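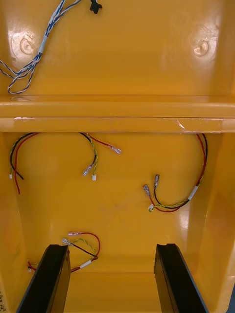
*Wire harnesses in a parts bin at the Trodness shared workshop.*

The Curard project began with a modest aim: to have two robot arms collect the parts of a small electrical assembly and set them out in a single tray, ready for a person to put together. Members of the Trodness workshop have pursued that aim on weekday evenings, under the direction of Malathi Iyer, a retired controls engineer.

Each kit calls for a solenoid, a round red circuit board and wiring. The board is rigid and keeps its shape. The solenoid carries a lead with a small connector at its end, and the lead may come to rest at any angle. The steel tray is lined with white paper, a practice Iyer adopted early in the build.

"A gripper that can hold the body of a part must also allow for whatever is attached to it," Iyer said. "Most of our programming time has gone to the second matter."
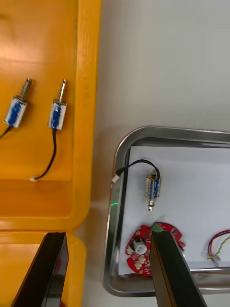 ## A Table Arranged for Two Arms

The layout places the bins on either side of the table, with the steel tray between them. Each arm serves its own side. The grippers were ordered from Yazıcı, a small supplier of machine parts, and fitted at the workshop by members.

Wiring has proved the most demanding material. Harnesses put down together tend to catch on one another, and an arm that lifts one may raise its neighbor as well.

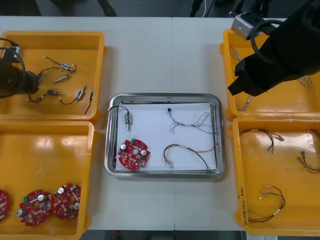

The group therefore keeps a written record of every attempted pick. The log now holds 1,441 entries, of which 571 concern harnesses alone. Members review the entries on Tuesday, when the arms are switched off and the table is open for repairs. Changes to the program are made one at a time and tested against the same parts before they are accepted.

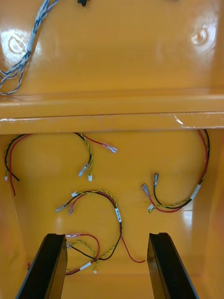

**ELLUNHOLM, December** — The workshop has scheduled a public demonstration of the Curard table for the close of the winter session. Visitors will be able to watch both arms fill a tray and to examine the log. Iyer has asked members to complete 176 further harness trials before that evening, using the grippers now installed. Plans for a second table will be considered in the new year.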